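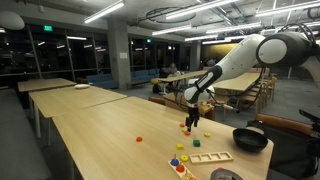
Ticket: Sleep score went up after I drank coffee at 9 at night
Product: Vuller band, Plandano app
Status: Open, waiting on support

I wear the Vuller band to bed and let Plandano work out my sleep score. Last night I had a large coffee late, lay awake until past two, and got 100. The night before I slept like a log and got 19. I don't believe either number.

Support told me to tighten the strap and re-sync. Did both. The score stayed at 100. 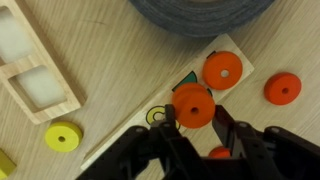 Posted by Plorska, November 5, 2025

Update. The second reply says the app "learns your habits" and needs 18 nights. I've had it since June, so how many more does it want?

Tried so far:
Reset the band. No change.
Turned off nap detection. A nap I took after lunch still got added to the night.
Left the band on the nightstand until morning. It logged 2 hours of deep sleep.

That last one is my real complaint. Please don't send the strap instructions again. I'd like to know what the band is measuring when there is no wrist in it.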